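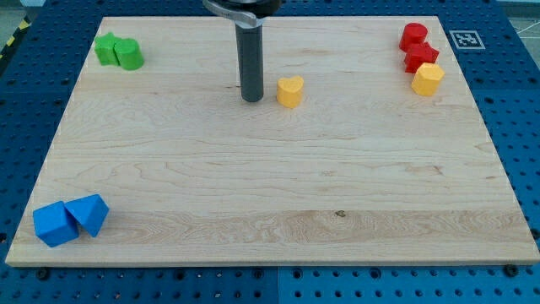

Pale maple with a wavy grain, on the blue perforated table.

Addo Board Finish Records

Welcome, and thank you for taking an interest in what is, when all is said and done, a very long list of wooden boards and what people rubbed into them. The records cover kitchen boards of all sorts (bread boards, carving boards, a good many cheese boards) that were oiled, waxed or left bare by home woodworkers in and near Dinport, and then used in ordinary kitchens for a year or more. Tsegereda Tilahun started the list in a spiral notebook. Audrey-Anne Kowalchuk typed it up over one long winter and has looked after the files ever since.

What's in the folder

boards.csv - one row per board, 758 rows
coats.csv - one row per coat of finish, 2,000 rows
makers.csv - one row per maker, 143 rows, with initials in place of names
notes.txt - the free-text remarks, keyed by board number
old/ - the first typed version, kept for anyone who cited it

Everything is plain text with commas, saved as UTF-8. The remarks live in their own file because people write remarks with commas in them, and quotation marks, and once a whole recipe for walnut bread, and we got tired of watching spreadsheets fall over.

Columns in boards.csv

board_id: a number. The numbers skip a bit where duplicate cards were pulled.
maker_id: matches makers.csv.
species: the common name as the maker gave it. "Maple" usually means hard maple here, but we didn't go back and correct anybody, and a few of the softer ones are surely mixed in.
grain: edge, end, or face. Blank if the card didn't say.
length_in, width_in, thick_in: inches, as measured by the maker before finishing.
sanded_to: the last grit used.
water_raised: y or n. Did the maker wet the board and sand it again before the first coat? This column turned out to be the one people ask us about most, so please do read the note on it farther down.
use: bread, meat, cheese, general, or display.
score_3, score_12: the owner's rating at three months and at twelve, from 1 (fuzzy, gray, sad) to 5 (still lovely to the hand).

Columns in coats.csv

board_id, coat_no, product_type, hours_before_next, cloth_or_brush. The product types are mineral oil, oil and beeswax, walnut oil, tung oil, and other. We took brand names out early on, mostly so that nobody would use the list to start an argument at the hardware store.

How the records were gathered

Makers filled in a paper card when they finished a board, and the owner of the board mailed back a second card after three months and a third after a year. Ustatach, the lumber yard on the river road, let us leave a stack of blank cards by the register, and the Drurance evening woodworking class took another stack. The last cards came in April. Some are stained with oil, which seemed fitting, though it did make a few of the sevens look like ones.

Things to watch out for

The owners did the scoring, and owners are fond of their boards. A gift from a brother-in-law gets a 5 more often than a board bought at a fair, and you will want to keep that in mind before you draw a chart.

86 boards have no twelve-month score. Please don't fill those in with an average. Some of those owners moved away, and at least a few of the boards warped and went in the woodstove, so the blanks aren't blank at random.

On water_raised: the first printing of the card asked, "Did you raise the grain?" and several makers took that to mean something about planing. If card_version is 1 in makers.csv, treat the answer with some caution. Version 2 spells it out.

Tung oil times are all over the place. Some makers wrote down the hours until it felt dry, and others the hours until they remembered to go back to the shop - both are in there, and we can't tell them apart.

Using and sharing

Please use the records however you like, for school projects, articles or plain curiosity. We ask that you name the Addo Board Finish Records and say which version you used. If you republish the remarks, leave the maker numbers on them so folks can find their own words.

Corrections

Send them along, with the board number, and tell us what the card should have said. Audrey-Anne checks each one against the paper, and the cards are in shoeboxes sorted by species, so anything on cherry gets answered quickest and anything on "mystery wood from the barn" takes a while.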